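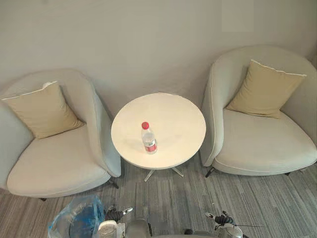

Home | Projects | Reports | Contact
Search this site Enter keyword Go

Posted in April by the Projects Office, Cornel

Volama House refurbishment: waiting areas, progress report to Clodov

1. Position at the end of the period

Work covers 16 waiting areas on two floors. Painting and carpeting are finished in all of them. Furniture is in place on the ground floor and on the upper floor as far as the stair lobby. The remaining items are held in the ground floor store.

2. Furniture

Each area is laid out to the agreed pattern: two upholstered tub chairs with a round side table between them, set facing out from the wall. Each chair has one square beige cushion. The supplier, Angelovski, delivered 31 chairs against an order for 32. The missing chair is on back order and no charge has been made for it.
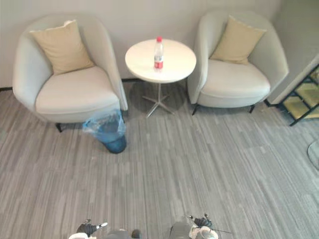 Fig. 1. Tub chairs and side table on the striped carpet.

The side tables have a white top on a single metal pedestal with a star-shaped base. Table tops are to be checked for level after the first month of use, when the carpet pile has settled. The pale upholstery will mark more readily than the dark fabric first quoted, and a cleaning interval has yet to be agreed with the building manager.

3. Walls

All walls in the waiting areas are light grey. Notice boards are not included in this phase.

4. Costs

Spending on delivery and fitting stands at £343 against an allowance of £500. The balance is held for the late chair and for felt pads, if these are needed on the hard floor by the entrance.

5. Next period

Receive and place the last chair. Complete the upper floor. Issue the snag list to Clodov.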